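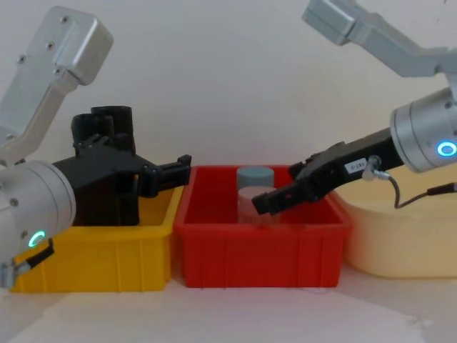

How many demos before a sorting policy stops guessing?

Posted by Siiri Mägi in Teleoperation and Data

Hi everyone, I've been reading this board for ages and finally have something to ask. We're teaching a two-arm setup to move cylinders between three bins (yellow, red, and a big cream one), and I'm the person doing most of the driving. So far I have 2084 episodes saved, and I was so proud of that number until we trained on them! The policy reaches for the red bin beautifully and then dithers over the rim, closing the fingers too early maybe, or going for the back cylinder when the front one is in the way. My lead would like us to get to 4000 and see. Before I spend another month at it, should I just keep going, or is there something about how I'm collecting that I ought to change first? I always start with both grippers hanging over the bins, and the cylinders usually go in one behind the other, out of habit I suppose.
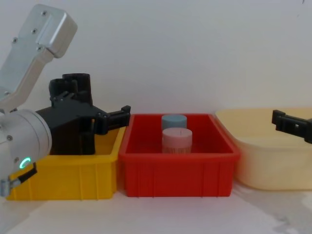 Plollisby, 13/11/2023

Adding a little more, as a couple of you kindly asked. Both arms are recorded in every episode, even when one of them is only waiting its turn. The pink cylinder is nearly always in front of the bluish gray one. I throw out an episode if I drop something, and I don't keep the ones where I had to back off and try again. Is that wrong?

Eglė Žukauskas

Welcome, Siiri, and please don't be discouraged, everybody's first couple of thousand look like this. I'd stop before recording any more of the same. If pink is nearly always in front, your policy may have learned "go to the front and close" and very little else. Swap the two, put them side by side, lay one down, leave one out, start the arms somewhere silly. When we did this on our Andunari project I kept a paper list of 13 starting layouts taped by the screen and worked down it, then started over from the top (it is dull, I won't lie, bring music).

And yes, do keep the retries! A fumble followed by a clean recovery is worth a lot, because the robot is going to fumble too and it needs to have seen a way out. I'd still toss the ones where you gave up. Train again after a few hundred new ones and compare before you commit to the whole 4000.

Stankevičius

Check your camera timestamps. Ours were 6 frames behind the gripper and it looked just like closing early.

Provico

same problem here, following. more data didn't help us much but we only have one arm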